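A new stage for Drustisthorpe

20/01/2020

The Ayaaba Playhouse will reopen to the public in June, following a closure of 18 months. The building began as a corn store and has served local companies for many years, although its roof and wiring had long been a matter of concern to those who used it.

The main auditorium will seat 145, a little fewer than before. The loss is regrettable, but the old back row had a poor view of the stage and was rarely sold. A smaller studio on the first floor will be available for rehearsals and readings.

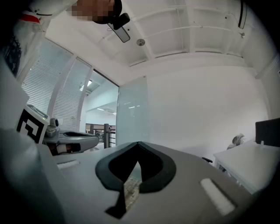
The opening season

Tondadik, the resident company, will present the first production, a new play set among the town's canal workers. It will run for 21 performances. Stallus will follow with a double bill, the titles of which have yet to be confirmed.

Tickets may be reserved from the box office on Market Street – the entrance on Mill Lane remains closed until the paving is finished. Some 2000 programmes from earlier seasons have been placed in the foyer archive, and readers who hold copies from before the war are invited to write to me through this blog.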